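# Chapter 3: Sleep, the Part of Your Health You Keep Putting Off

I started teaching this course thinking that sleep would fill a single afternoon. You'd hear that you need more of it, you'd nod, I'd nod, and we'd move on to something livelier. Then my students began telling me how they slept (or didn't!), and the afternoon grew into a week, and the week grew into the chapter you're holding now.

So let's begin with you. Before you read any further, write down when you went to bed last night, when you think you fell asleep, and when you got up. Don't fix the numbers to make yourself look good, I won't see them. Keep the page, because we'll come back to it in Section 3.2 and you'll want your own notes in front of you when we talk about sleep debt.

Sleep comes in stages, and your body cycles through them several times a night. Early on you get more of the deep kind, when your heart rate and breathing slow down and you're hard to wake. Toward morning you get more REM sleep, which is when most of the vivid dreaming happens. If you cut the night short by getting up early, a lot of what you lose is that last stretch of REM. I used to think an hour was an hour no matter which end you took it from, and I was well into my thirties before I learned otherwise.

Two systems decide when you feel sleepy. One is simple pressure: the longer you're awake, the more it builds. The other is your body clock, which runs on its own schedule and takes its main cue from light. Usually the two work together nicely. When they don't, you get that strange feeling of being worn out at dinner and wide awake at 11 at night, staring at the ceiling and planning a vacation. We'll draw both curves on one graph in Section 3.1 (bring a pencil, my students always erase a lot).

And then there's coffee. I love coffee, and I'm not going to tell you to give it up. Caffeine blocks one of the signals your brain uses to track sleep pressure, so you feel less tired while the pressure keeps right on building behind the scenes. It can also hang around for hours, though how long varies quite a bit from person to person. My colleague Verena Grabner read a draft of these pages and wrote "so what about tea?" in the margin, so yes, tea is in there too, along with cola and chocolate.

The last section deals with evening habits: light, meals, late workouts, screens, naps that run long, and what people do in the hour before bed. A routine helps a lot of people, even a dull one. Mine is wash up, set out clothes for the morning, read two pages of something I've read before, lights out.

**Words to watch for:** REM sleep, body clock, sleep debt, sleep pressure, melatonin

**Warm-up for Section 3.1:** Ask someone you live with when they feel most alert, then compare their answer with yours. If you live alone, call a relative, they'll be delighted.

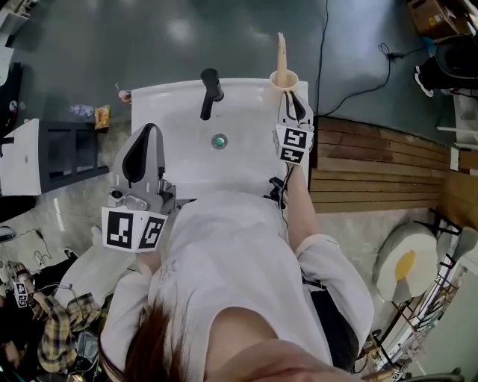

*Figure 3.1. At the sink.*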